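Folding the black stuff

I promised in the January newsletter that I'd get round to the dark laundry, and so many of you wrote back with your own sock stories that I feel I have to keep my word! So, this month: big black things made of cloth. Throws, backdrops, oversized hoodies, the lot. They show every bit of fluff, you can never find the seams and they slither off whatever you put them on.

My first tip is to clear more table than you think you need. I used to try folding on whatever corner was free (tape here, mug there) and one side always ended up hanging down towards the floor, dragging the rest with it.

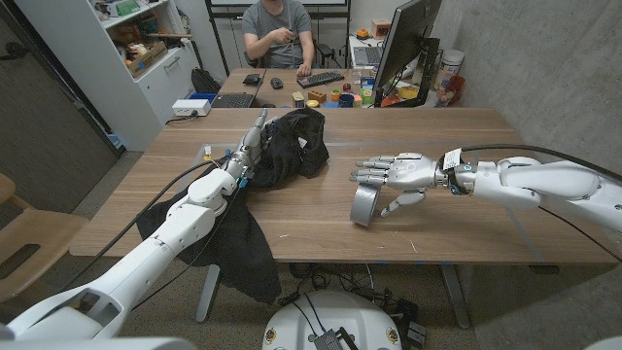
Once you've got the space, don't start by smoothing. Find one corner, hold on to it, and then go looking for the next one along the edge. I timed myself over a few evenings and a big throw takes me 90 seconds this way, where it used to be a good few minutes of muttering. If you lose the edge, pick the whole thing up and let it hang for a moment – the weight does half the work and the creases drop out on their own.

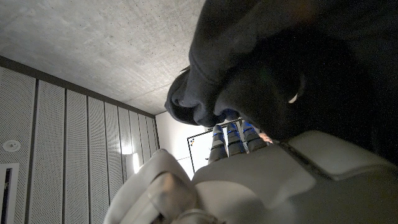
Dark fabric held up, with that lovely concrete ceiling behind.

Then it's in half, in half again, and into thirds if your shelves are as shallow as mine. I've been storing mine in the Zasent boxes I mentioned last time, the 32 litre ones, and I can get a throw and two hoodies in each with the lid properly shut. A lint roller goes over the top layer before the lid goes on, and I do mean before (ask me how I know).

Next month it's fitted sheets. Send me your methods, however odd, and I'll try as many as I can bear!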